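Household Care, Unit 6: Sorting and Washing Delicate Items
Course handout, Eklund evening programme
May 8, 2023

In the last unit we spoke about dishes. Today we continue with textiles which need a gentle hand, mainly bras and other underwear. Please keep this sheet, as we return to it in December.

6.1 Before washing

Sort first, wash after. Soft items go in one container and dishes in another, also when the table is small. Put dark and light bras in separate groups. Close all hooks, so that they do not catch in the lace. A mesh bag should be big enough for the cups to keep their shape.

Table with a blue tub for the dishes and a red container for the soft items:

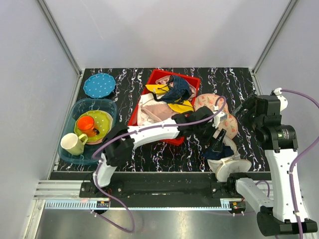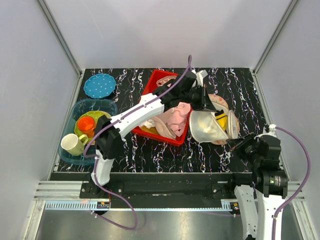

6.2 Washing by hand

Use lukewarm water and a mild liquid soap. Let the items lie in the water for a short time and press them softly. Do not rub the lace and do not twist the straps. Rinse until the water is clear.

6.3 Washing in the machine

Choose the programme for delicates. Do not fill the drum with heavy things such as jeans or towels. One mesh bag should hold up to 300 grams.

6.4 Drying

Form the cups with your fingers and lay the bra on a flat towel. The dryer is not suitable, because the heat damages the elastic.

Homework: read the care labels on five items at home and write down the symbols. Bring the list to room 318.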